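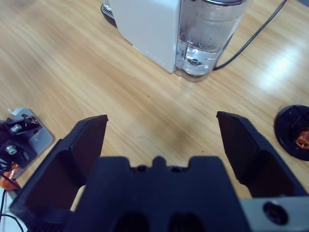 Mesa de madera clara, oficina de Memdale

Inicio | Quiénes somos | Reclamaciones | Honorarios | Contacto

Quiénes somos

Hasard es un gabinete pequeño de Memdale que reconstruye accidentes de tráfico y revisa las indemnizaciones que se ofrecen después. Lo segundo nos ocupa más horas que lo primero. Trabajamos para conductores, peatones y ciclistas, y de vez en cuando para un despacho de abogados que quiere saber si su cliente le ha contado las cosas como fueron.

Las páginas de presentación de nuestro sector suelen prometer la máxima indemnización, en el mínimo tiempo y sin coste alguno para usted. Hemos leído muchas. No sabemos qué significa la máxima indemnización, salvo la que corresponda, y a nadie se le puede decir cuál es en una llamada de seis minutos. Lo del coste tiene truco casi siempre: se cobra al final, en forma de porcentaje, y el porcentaje aparece en la tercera página de un documento que se firma en el hospital.

De dónde venimos

I-hsuan Lau abrió el gabinete después de varios años midiendo huellas de frenada para otros. Al principio solo se hacían informes de velocidad. Llegaba una carpeta con fotos borrosas, un croquis a bolígrafo y la pregunta de siempre: ¿iba muy deprisa? La respuesta honrada, en muchos casos, era que con ese material no se podía saber. Ese informe se cobra igual que los demás, y hubo clientes que no lo entendieron y se marcharon.

El cambio vino con la rotonda de Hsueh. Un choque lateral a baja velocidad, dos coches, un parte amistoso firmado de pie sobre un capó. La conductora que entraba dio por hecho que la culpa era suya porque se lo dijo el otro, muy seguro de sí mismo. El croquis que ambos firmaron contaba otra historia, con el segundo coche saliendo desde el carril interior y cortando el exterior. La primera oferta fue de 300 euros, por la molestia. Tras la revisión de los daños, las sesiones de rehabilitación y los días sin poder trabajar, la cifra quedó en 2440. No es una fortuna y no la ponemos aquí para presumir. Nos interesa la distancia entre los dos números, y que la primera carta viniera redactada como si no hubiera más que hablar.

Desde entonces revisamos también ofertas.

Qué hacemos

Reconstrucción. Vamos al lugar, medimos, comprobamos la señalización y la visibilidad a la misma hora en que ocurrió el accidente. Un cruce a las cuatro de la tarde de diciembre, con el sol bajo y de frente, se parece poco al mismo cruce en el mapa. Si ya no queda nada que medir lo decimos antes de aceptar el encargo.

Revisión de ofertas. Usted nos trae la carta de la aseguradora y los informes médicos. Comparamos partida por partida y le entregamos una hoja con lo que falta, lo que sobra y lo que no podemos valorar. A veces sobra más de lo que falta, y entonces le recomendamos aceptar.

Lectura de partes y atestados. Suena a poca cosa. Es el servicio que más gente tendría que pedir y el que menos se pide. Un atestado recoge lo que vio el agente y también lo que le contaron al agente, y las dos cosas aparecen muchas veces en el mismo párrafo.

No llevamos multas. Nos preguntan mucho por ellas, sobre todo por los radares, y derivamos esas consultas. Tampoco hacemos informes para demostrar lo que el cliente ya ha decidido.

Cómo cobramos

Tarifa fija por informe, comunicada por escrito antes de empezar. La reconstrucción completa cuesta 915 euros, desplazamiento dentro de la comarca incluido. No trabajamos a porcentaje. Entendemos por qué atrae: el cliente no adelanta nada. Pero quien cobra un porcentaje tiene motivos para cerrar pronto si el asunto se complica, y para inflar las lesiones si no se complica, y no conocemos manera de redactar un contrato que elimine las dos tentaciones.

Aceptamos pago en dos plazos. Más plazos no, la contabilidad es la que es.

Sobre los programas de cálculo

Usamos Nutberg para las simulaciones. Lo usamos con reservas. Un programa de reconstrucción produce una animación muy convincente con los datos que se le den, buenos o malos, y en una sala la animación pesa más que la tabla de la que sale. Por eso nuestros informes llevan la tabla delante y la animación al final, si es que la llevan. Cada dato de entrada se acompaña de su origen: medido, declarado o supuesto. Cuando hay más supuestos que medidas, el informe lo advierte en la primera página, aunque no siempre guste al que lo paga.

Con los rangos somos igual de pesados. Decir que un vehículo circulaba a una velocidad exacta, con su decimal, a partir de una foto hecha con el móvil desde la acera, es querer impresionar. Damos un mínimo y un máximo. Si el límite de la vía cae en medio, pues cae en medio.

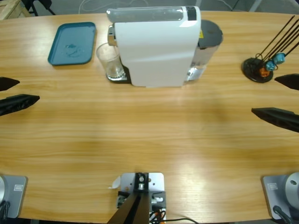 Mei-kuen Hsieh sostiene que este apartado espanta a la gente y lo ha pedido quitar más de una vez: según ella, quien acaba de tener un accidente busca a alguien que le dé la razón, y leer tanta duda seguida le hace pensar que no sabemos trabajar. Añade que los demás gabinetes dudan lo mismo y se lo callan.

Puede que tenga razón en lo comercial. El apartado sigue puesto. Lo que sí hemos cambiado a propuesta suya es la primera visita, que antes consistía en un cuestionario larguísimo y ahora empieza por dejar que la persona cuente lo ocurrido de corrido. Las preguntas van después. Se pierde algo de orden y se obtienen mejores datos, porque al rellenar casillas la gente contesta lo que cree que cabe en la casilla.

Lo que pedimos a quien nos encarga un informe

Que traiga todo, también lo que le perjudica. Si había bebido, si miraba el teléfono, si el cinturón estaba sin abrochar, preferimos enterarnos en nuestra oficina. Lo que se oculta suele estar en el atestado.

Que no firme nada mientras esperamos la documentación, y menos un finiquito. Un adelanto a cuenta es otra cosa y conviene leerlo despacio, porque los dos papeles se parecen bastante.

Y que no nos pida una cifra por teléfono. La daríamos mal.

Una nota sobre los testimonios de clientes

No publicamos ninguno. Los que se ven en otras páginas están elegidos por quien los publica, cosa natural, y no sirven para saber cómo acabaron los demás. Si quiere referencias, pida un informe nuestro con los datos personales tapados y júzguelo. Los enviamos con permiso del interesado, incluido uno que perdimos con claridad y que, releído ahora, estaba mal planteado desde la elección del punto de impacto.

También lee la gente

- El parte amistoso: qué se firma cuando se firma
- Rotondas: el carril exterior y otras discusiones
- Adelanto a cuenta y finiquito, diferencias
- Por qué no llevamos multas de radar
- Latigazo cervical: lo que un informe puede decir y lo que no

Hasard, gabinete de reconstrucción y peritación. Memdale. Todos los derechos reservados. Aviso legal | Privacidad | Contacto | Volver arriba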